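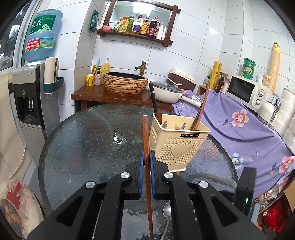
Palillo de madera sujeto entre las almohadillas azules de la pinza, con el portautensilios en la mesa.

Buenas prácticas para grabar tareas con pinza de mano en cocinas particulares

Esta guía recoge las normas que seguimos en Akholm para grabar demostraciones de colocación de utensilios con pinza de mano. Está pensada para quien va a grabar por primera vez en una vivienda y ya ha montado la herramienta siguiendo la hoja de Vanhove. No sustituye al manual del equipo.

La tarea de referencia es sencilla: tomar un utensilio de la mesa y dejarlo dentro del portautensilios. Los errores que más material nos han hecho descartar no tienen que ver con la dificultad del movimiento, casi siempre son de preparación. En la campaña de mayo revisamos 674 episodios y anulamos 66, la mayor parte por dedos del operador delante de la cámara o por episodios empezados con el utensilio ya agarrado.

1. Antes de entrar en la vivienda

Lleve firmada la hoja de consentimiento. Tienen que firmarla todos los adultos que vivan en la casa, también los que no vayan a estar presentes. Si hay menores, se graba cuando no estén.

Pregunte qué zonas no deben aparecer y anótelo en la hoja, aunque la respuesta sea "ninguna". Retire de la vista cartas, recetas médicas, fotografías de personas y pantallas encendidas. Las marcas de los productos de cocina pueden quedarse donde están.

No ordene la cocina. Los botes, los electrodomésticos y los paños se dejan como los tiene la familia. Una encimera despejada para la ocasión nos da un fondo que el modelo no va a encontrar después.

2. Revisión de la pinza

Abra y cierre la pinza ocho veces en vacío. Los dos dedos deben quedar paralelos en todo el recorrido. Si uno se adelanta, revise los tornillos de los brazos antes de seguir.

Limpie las almohadillas con un paño apenas húmedo y espere a que se sequen. No use alcohol: endurece la superficie y los objetos finos empiezan a girar. Una almohadilla con el borde levantado se cambia, no se pega.

Compruebe el piloto verde de la carcasa. Si está apagado, no grabe, aunque la aplicación indique que hay conexión.

3. Preparación de la mesa

Coloque el portautensilios sobre una superficie estable y compruebe que no se desliza al empujarlo con un dedo. En mesas de cristal, mire los reflejos desde la altura a la que va a trabajar. Un reflejo fijo se acepta. Uno que se mueve con usted, por ejemplo el de su propia ropa, obliga a cambiar de lado.

Deje algún utensilio dentro del recipiente. Conviene alternar recipientes a medio llenar con otros vacíos y variar la inclinación de lo que hay dentro.

4. Agarre de objetos largos y finos

Los palillos son los que más problemas dan. Acerque la pinza con los dedos abiertos lo justo, cierre despacio y espere un instante antes de levantar. El palillo debe quedar entre las dos almohadillas, sin tocar las piezas metálicas.

Para introducirlo, póngalo vertical antes de llegar al recipiente y baje recto. Si choca con otro utensilio, suba un poco y vuelva a bajar. Esa corrección se conserva en el episodio - es información útil y no hay que repetir la toma por ella.

Está prohibido ayudar con la otra mano. Si el palillo se cae sobre la mesa, puede volver a cogerlo con la pinza dentro del mismo episodio. Si se cae al suelo, detenga la grabación y márquela como fallida.

5. Seguridad e higiene

No se trabaja con cuchillos, tijeras ni vidrio fino. Los fogones deben estar apagados y fríos. Si hay hervidor o arrocera en la encimera, pregunte si están en uso y mantenga la pinza y los cables lejos.

Todo utensilio que haya tocado la pinza se lava al terminar, y de eso se encarga el operador.

6. Registro y entrega

El límite es de 160 episodios por vivienda. Cada uno empieza con la pinza abierta y vacía y acaba con la pinza abierta y separada del recipiente. No borre los fallidos: etiquételos y súbalos a Jullden con el resto.

En el campo de notas escriba sólo lo que no se vea en el vídeo: un corte de luz, un cambio de almohadillas, una interrupción. Las dudas sobre etiquetado las resuelve Danuta Wasilewska. Las de consentimiento, Anselmo Cárdenas, y conviene consultarlas antes de subir nada.

Revisión del 30 de septiembre de 2022. Cambia el apartado 4 (caída de objetos al suelo) respecto a la versión anterior.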